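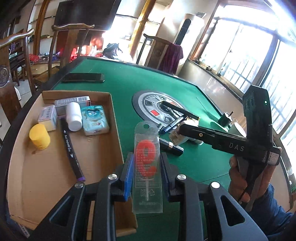
Red number candle in its plastic package.

Bisotmont Neighborhood Kitchen
Second progress report to the Citik Fund
January 23, 2023

1. What this report covers

This report describes the work of the kitchen from the beginning of November until now. Our first report explained the start of the project and the lease of the rooms on Pindside Road, so I do not repeat it. The money part is short, as your office asked, and the full table of costs was sent in a separate file.

2. Shared meals

The shared meal continues every week, and in the cold months it is the busiest part of our work. We have 37 households on the list. In the first report we wrote that older people living alone would be the largest group. Now the families with small children are the larger group, and this has changed how we cook and when we open the doors. Dinner begins one hour earlier than before. We serve the soup less spicy and we put the hot sauce on the side table. Some of the older guests told us they do not like to eat so early, and for them we keep the kitchen open until the usual closing time, with the food warm in the oven.

The menu is planned for two weeks at a time. Lentils, potatoes, cabbage and carrots are still the base. We wanted to offer fish once a month, but the price went up before the holidays and we served it only one time. Eggs were also difficult. We replaced the egg dishes with beans and with a baked noodle dish, which the children asked for again and the adults mostly did not.

3. Birthday table

In November we began the birthday table, which was not in the original plan. The idea came from a mother who asked if she could use our oven for a cake because her own was broken. Now any household on the list can ask for a cake one week ahead. We bake a plain sponge cake in one of two sizes, and the family chooses jam or chocolate for the filling. The family can decorate it here or take it home undecorated.

Until today we have baked 17 cakes. The ingredients come from the normal food budget. Candles, paper plates and napkins are paid from the small "household goods" line, and we would like to ask if this is acceptable for you, as the line was first meant for cleaning products. If it is not acceptable we will move the cost to our own funds.

One problem was allergies. For the first cakes we only asked about nuts. After one family told us about milk at the last moment, we made a short form, and now the cake is not baked before the form comes back. We also have a recipe without milk and eggs. It is heavier than the other one and we are still changing the amount of baking powder.

4. Cooking lessons

The lessons for teenagers went less well than we expected. The group was supposed to meet in the late afternoon, but the bus from the school arrives after we begin, and several of them missed the first part each time. We moved the lesson by half an hour in January. It is too early to say that this has helped.

The lessons for adults are full. The most requested subjects were bread, cooking from what is left in the refrigerator, and reading the labels on packed food. For the label lesson we ask people to bring something from their own kitchen, and the conversation is more lively than with our prepared handouts. We will stop printing the handouts and use the paper for recipe cards.

5. Rooms and equipment

The repair of the back kitchen was done by Voicu, the building company named in our application. The new sink and the wall tiles are finished. The ventilation was delayed, as the first fan was too strong for the duct and had to be sent back. During that period we could use only the front kitchen, and we canceled two adult lessons. They will be held in the spring.

The old freezer still works but it makes ice on the door and somebody has to clean it often. We did not ask for a freezer in the application. We mention it here so that it is not a surprise if we write to you about it later in the year.

6. Money

We received the second payment in full. From this payment, 3000 dollars remain unspent, mostly because the ventilation bill has not arrived yet. When it arrives, the remaining sum will be almost used. Food costs were higher than in the plan and cleaning costs were lower. Rent was the same as in the plan.

We ask your permission for one change. The line for printing is larger than we need, for the reason given in part 4. We would like to use half of it for baking tins and for a second kitchen scale. At the moment the cakes and the bread lesson need the same scale at the same hour.

7. Plans until the next report

The shared meal will continue without a break. We will repeat the canceled lessons and look again at the hour of the teenage group. The birthday table will continue in the same form, and we do not want to offer it outside our list yet, because the oven is already in use most afternoons. In the spring we hope to plant herbs in the boxes behind the building, if the landlord agrees. We wrote to him before the holidays and we are waiting for his answer.

We would also be grateful to know if the next report should follow the same order, or if the Fund has a new form for this year.

With thanks for your support,
The coordination office
Bisotmont Neighborhood Kitchen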